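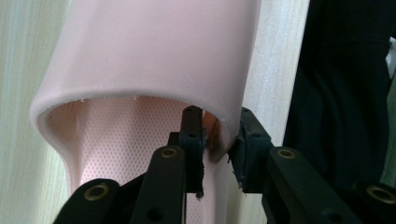 Rozália Jakab holds that a sleeve is clean when the outside is clean, and that everything past the rim is the business of whoever puts something in it. She wrote this in August, in reply to my note on storing soft goods, and several readers agreed with her. I think she is wrong, and I think the pink one shows it well enough. The outer face is smooth and matte. The inner face is covered in tiny dots set close together, and there are small white flecks on the lip. A cloth that deals with the first surface does very little for the second.

The argument is a mechanical one. A smooth outer skin gives lint few places to lodge, and one pass with a damp cloth takes most of it off. A textured lining has edges everywhere. Lint catches on them, and a cloth pushed down the bore tends to move it toward the narrow end, where the hand doesn't reach. The usual result is an object that looks finished on the shelf and sheds onto the next thing that goes inside it.

Jakab's second point is better. Turning a thick sleeve inside out puts strain on the rim, and a rim that has been rolled too often loses its shape. I accept this. Igor Jurčo tested it on a gray sleeve from Kratochvíl, turning it once a day for 28 days, and by the end the opening no longer held an oval. He has the tracings. I would not turn a thick one at all.

What I would do is work from the opening down:

1. Stand the sleeve with the wide end up, under a lamp.
2. Lift loose material off the lip with tape before anything goes inside. Whatever is on the lip will otherwise end up in the bottom.
3. Brush the lining with a dry, soft brush, drawing upward only.
4. Wipe the outside last.

The order matters more than the tools. Most care leaflets start with the outside. The Stotlow leaflet, which runs to 3 pages, gives the lining one sentence, and that sentence says "as needed." Nothing in it says how need is to be established. I would settle it by looking: if there are specks on the rim, the lining needs attention.

Folds are a separate matter. A lining will take a crease where the wall has been bent, and the instinct is to press it out. Leave it alone. A faint crease in a soft wall does no harm, and pressing it flat against a hard form can start a second one on the opposite side. Store the sleeve upright with nothing leaning on it. If the shelf is too low for that, lay it down with rolled paper in the wide end and leave the taper empty.

Gunhild Ketilsson objects that all of this is too much work for a household with 2 or 3 such items, and she may be right on the minutes. My own count for the full procedure is under five minutes a piece, most of it spent on the lip. I do mine in the evening, after the dishes.

On color I have no strong view. Pale shades are said to be impractical. They show dark lint sooner and white lint later, and dark shades do the reverse. I buy whichever is in stock.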